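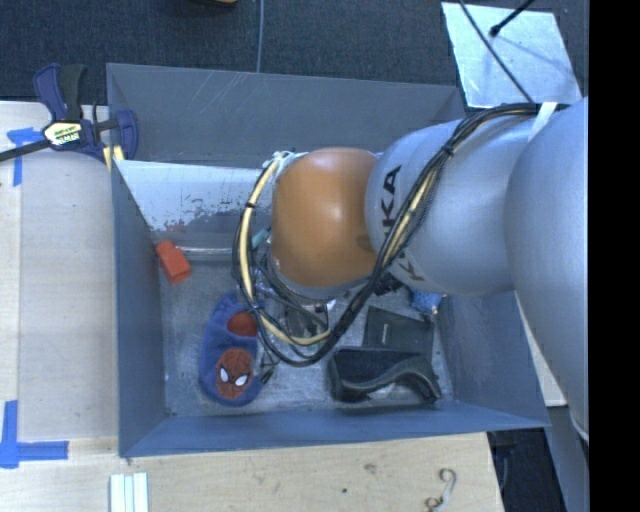
Abb. 3: Versuchsaufbau beim Griff in die Kiste, Ansicht von schräg oben. Links in der Kiste ein Kinderhausschuh, rechts der Arm mit außen geführtem Kabelbündel und Schlauch.

4.2 Vergleich der Greifer am gefüllten Behälter

Die Versuche am Einzelobjekt (Abschnitt 4.1) sagen wenig darüber aus, wie sich ein Greifer verhält, wenn Teile aneinander oder an der Behälterwand liegen. Für den zweiten Versuchsblock wurde deshalb eine Metallkiste mit hohen, dünnen Wänden verwendet (Abb. 3). Eine Schraubzwinge sitzt an der hinteren linken Ecke, blaues Klebeband markiert Positionen auf der Holzfläche daneben. Die Lage der Kiste wurde vor jeder Serie anhand solcher Marken geprüft und bei Bedarf korrigiert.

Verglichen wurden der Sauggreifer Juteo und der Zweifingergreifer Girkis. Beide liefen am selben Arm und mit derselben Bahnplanung. Der Objektsatz Skorkby umfasst 30 Gegenstände aus dem Haushalt, darunter weiche, stark gewölbte und sehr flache Teile. Je Greifer wurden 480 Griffe ausgeführt. Nach jedem Griff wurde das Objekt von Hand zurückgelegt, die übrigen Teile blieben liegen. Als erfolgreich galt ein Griff, wenn das Objekt über die Oberkante der Kiste gehoben und dort zwei Sekunden gehalten wurde.

Bei glatten, blockförmigen Teilen lag der Sauggreifer vorn, auch wenn sie schräg an der Wand lehnten. Schwächer war er bei Textilien. Am Hausschuh fand der Sauger nur im Bereich der Sohle ausreichend Halt, und lag der Schuh mit der Sohle nach unten, brach das Vakuum meist beim Anheben zusammen. Der Zweifingergreifer fasste den Schuh dagegen zuverlässig am Rand der Öffnung. Er scheiterte vor allem an flachen Gegenständen auf dem Kistenboden und an Teilen in den Ecken, wo für den zweiten Finger der Platz fehlte.

Ein Teil der Fehlgriffe geht auf die Zuleitungen zurück. Kabel und Schlauch laufen außen am Arm entlang und bilden am vorderen Gelenk eine Schlaufe. Bei steiler Anfahrt an die hintere Wand streifte sie in mehreren Fällen den Rand, worauf die Kraftüberwachung die Bewegung abbrach. Solche Abbrüche wurden getrennt erfasst und gehen nicht in die Erfolgsquote ein. Die Abbruchschwelle der Steuerung Hutapea war anfangs zu niedrig eingestellt und wurde nach etwa 100 Probegriffen angehoben. Die Probegriffe sind in der Auswertung nicht enthalten.

Die Einstufung der Griffe nahm Ferhat Işık anhand der Kraftverläufe und der Videoaufzeichnung vor. Unklare Fälle wurden als Fehlgriff gezählt. Die Ergebnisse nach Objektklassen stehen in Tabelle 2.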